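Questions I Get About Learning to Paint Still Life
Posted 15th July by Colette Rolland
Filed under: Studio Notes, Still Life, Beginners

I teach a small still life class in Zumbridge and my inbox fills up with the same questions before every new term, so I'm finally putting my answers in one place. Write to me if yours is missing and I'll add it when I get a minute.

Do I need to be able to draw first?
A little helps, but please don't wait until you're "good." If you can get an ellipse to sit flat, you can paint a cup. I still redraw mine a few times before I pick up a brush (ellipses are mean and they stay mean).

Oil or acrylic?
I'm an oil person and I'll try to talk you into it. You can push the edges around for hours, and soft edges are most of the fun. Didier Coste, who takes my class when I'm away, works in acrylic and gets lovely results, so ask him if you hate the smell of solvent.

What should I buy?
Two brushes to start, a medium flat and a small round. White, a warm yellow, a red, ultramarine, burnt umber. I use Tinik panels because I like how smooth they are, but cheap canvas board is fine for the first year. Don't buy the big boxed set!

How do you paint glass and clear plastic?
Everybody asks this one. Paint what's behind it first, a touch darker and duller than it really is. Then find the darkest darks, usually near the rim and the base, and only then go in with the highlights. They're smaller than you think, and hardly ever pure white. Squint a lot. If the bottle starts looking like a gray sausage, you've blended too much, so scrape it down and go again.

What about foil and shiny wrappers?
Same idea with harder edges. Pick five or six shapes you like and ignore the rest of the crinkles or you'll lose your mind.

Which light is best?
One lamp, off to the side. I love window light, but it moves, and by lunch you're painting a different picture.

How long does a painting take you?
A small one takes me 60 minutes on a good morning. The big fish picture I showed at Sarmiento last August took all winter and I'm still not sure about the lemon.

Can I paint from photos?
You can, and I do when the pears go soft. Just do some from life too, because a camera turns shadows into black holes.

How much is the class?
The full term is $297, easels included. Bring your own paint and an old shirt. Email me to get on the list.
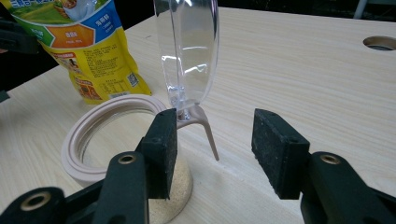

Clear plastic on pale wood, with a bit of yellow foil behind.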